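Stalville ski hill to trial uphill route for touring skiers

2023-05-01

Skiers and snowshoers who like to climb under their own steam will have a marked route at Stalville next season, after the hill's operator agreed to a trial on the eastern side of the mountain.

The route will follow the old Drostitz service road from the lower parking lot to the mid-station, then skirt the trees beside the Vorel run to the top. It will be open from first light until 9 a.m. and again after the lifts close, with no uphill travel allowed on any other groomed run.

Uphill skiers have used the mountain informally for years. Complaints picked up last winter, mostly from people coming down the Vorel run early in the morning and meeting climbers on the blind corner below the mid-station. Grooming crews also raised concerns about people walking near winch cables in the dark.

The operator put three options to pass holders in an online survey: a full ban, a marked route, or no change. Of the replies received, 87 per cent favoured a marked route. Several people who wrote in asked for dogs to be kept off it, and that has been included in the trial rules.

A free uphill pass will be required and can be picked up at the ticket office from September. Skiers must carry a headlamp outside daylight hours and stay to the left of the marker poles. The route will close without notice when a winch cat is working, and a red light at the parking lot gate will show when that is the case.

Parking for the early session will be limited to 100 spaces in the lower lot. Vehicles must be moved by 10 a.m. on weekends and holidays, when the lot is needed for lift customers.

The trial will run for 2 seasons. Signs and marker poles are being paid for by El Sherbiny Outdoor, which has a rental shop in the village and plans to add touring skis and skins to its fleet before the snow arrives.

The lift company said downhill skiers and snowboarders will see little change during regular hours. The only run affected is the Vorel, where the left edge will be roped off below the mid-station. A beginner area planned for the same spot has been moved across to the foot of the west chair. 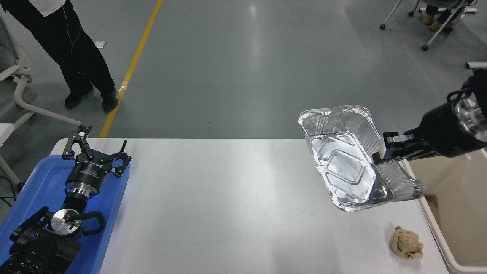

A foil tray held over a white table.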